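About Sollura

Sollura is a school of beverage service. We prepare people for work at bars, hotel counters, banquet halls and private events, and we maintain the tabletop dispensers used in our classrooms and by our event clients. The school occupies one floor of the former Dasness building in Ekthorpe, with a teaching room, a wash room, a store room and a small office that also receives visitors.

The school was founded by Han-gyeol Ban, who had managed banquet service for a hotel group and found that new staff were taught the menu in detail and the draft equipment hardly at all. The first course was held at a single table with one dispenser. Seul-gi Song joined in the second year as head of instruction and wrote the course plan that remains in use, with changes, today.

What We Teach

The core course is offered in 3 parts: glassware, dispensing, and care of equipment. Students take the parts in that order. Glassware comes first because most faults that guests complain of in a draft drink begin with the glass, and a student who has learned to wash, rinse, drain and inspect glassware properly will have fewer problems at the tap. Dispensing covers the angle of the glass, the height of the spout, the finish of the pour and service to the table. Care of equipment covers the daily rinse, the full cleaning between events, and storage. 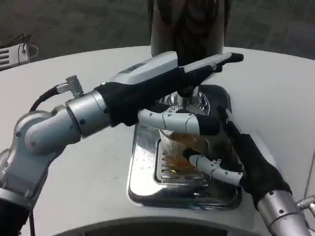 Instruction at Sollura is given at the tap from the first afternoon. Lectures are short and are held standing. Students learn to bring the cup directly beneath the spout and to read what is in it as it fills. The foam and streaks on the inner walls above an amber drink are discussed as they appear, at the counter, and the student is asked to say what should be done next. Instructors do not take the cup out of a student's hand. A pour that has gone wrong is finished, looked at and talked over before another is started.

Class size is limited to 11 students. We have been asked more than once to raise this figure and have declined. Every student must have time at the dispenser in every session, and a larger class would not allow it.

Our Equipment

The teaching room is arranged with white tables that can be approached from all sides. Sollura teaches on tabletop tower dispensers, the type most often requested for parties and conference receptions, where no permanent draft line is available. Each student is expected to be able to fit, fill, operate, empty and clean a dispenser without help by the end of the course. The parts are learned by name, and students are required to use those names at the table - "the chrome piece" is not accepted from anyone past the first session.

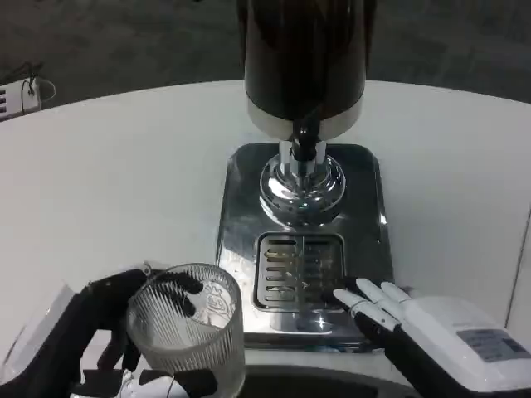

The cleaning procedure is set out in the Sotomayor Handbook, named for the room in which it was first drafted. The handbook is issued to every student on enrollment and may be kept. It gives the order of work for each part of the dispenser, the time to be allowed, and the checks to be made by a second person. Event clients who rent equipment from us receive a shorter version with their delivery.

Glassware for the course is kept on open shelves and is washed by the students themselves. We hold a stock of 1000 pieces, which also serves our event work in the summer months. Chipped or clouded pieces are withdrawn at the end of each session and entered in the stock book.

Standards of Service

Sollura assesses its students by observation. There is no written test. The assessor watches a complete service, from the laying out of the table to the final wipe, and records it against the course plan. Particular attention is given to what happens around the drip tray, where care or its absence is soonest noticed. A few droplets and smudges on the bright steel of the base plate, beside a tumbler still holding its layer of amber-brown drink, are an ordinary part of service, and students are taught when to leave them and when to reach for the cloth. The tray grate is to be lifted and rinsed at every change of drink.

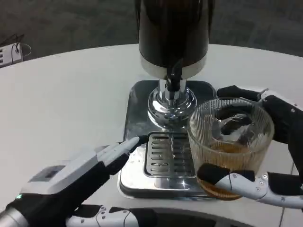
Certificates are presented in June. Since the school opened, 2116 students have completed the core course. Many have returned for the advanced course in event service, and several now teach it. In that course, students plan a reception from the first inquiry to the return of the equipment. Much of the teaching concerns the table itself: how far the dispenser should stand from the guest, and on which side the glasses should wait. A ribbed tumbler set down to the right of the drip tray, for instance, is within easy reach of a right-handed server, and students practice the same service from the left until either side is comfortable.

Visiting the School

Prospective students and event clients are welcome to visit the teaching room by arrangement with the office. Visitors may observe a class in progress and are asked to arrive by 3 in the afternoon, before the tables are laid. Requests for the course plan, the rental list or a place on the next core course should be addressed to Seul-gi Song at the Ekthorpe office.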